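Bakley Measure Mate review: can a pourer help you drink less?

By Higinio Cárdenas
August 15, 2023 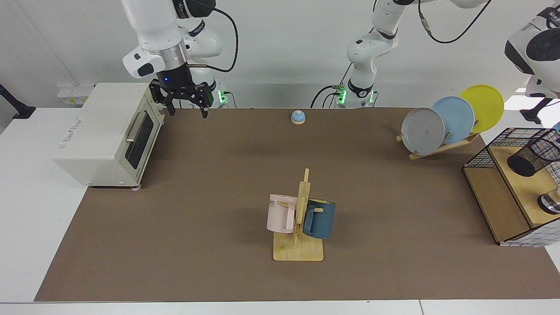
Does a home spirit measure cut down how much you drink? It might, if free-pouring is your problem, but the Bakley only controls the size of each drink and has no say in how many you have.

Bakley sells the Measure Mate as a health product. The box talks about "taking back control", a big claim for a plastic spout with a ball bearing in it. You push it into the neck of the bottle, tip, and it stops at a single measure. Tip again and you get another.

I used mine from April onwards, mostly on gin. The measure was fair when checked against a bar jigger, though it dribbled short once the bottle got low. It didn't fit my squat rum bottle at all.

Then there's the app. You log each drink by hand and it gives you a weekly total in units. The NHS and various charities offer ways to do that for nothing, and a pencil works too. I forgot to log things on precisely the evenings when it would have mattered. The app sent me a badge for one of those weeks.

Wine and beer drinkers get nothing from it. The Gounder set, with 2 pourers and a marked wine glass, at least admits that people drink other things.

At £60 I can't recommend it. A steel jigger costs a few pounds and goes in the dishwasher. If you're worried about your drinking, see your GP first and leave the gadgets until later.

Score: 2 out of 5

Comments (3)

Ezekiel Haverford: Mine leaked from the first week. Sent it back.

skamosby_jen: Bit harsh. I was pouring trebles without knowing it and now I'm not.

Pat R: £60!!

Related reviews
Vustdale alcohol-free lager, tasted
Skamosby sleep tracker
Gounder pourer and glass set

Contact us | © 2023 | Back to top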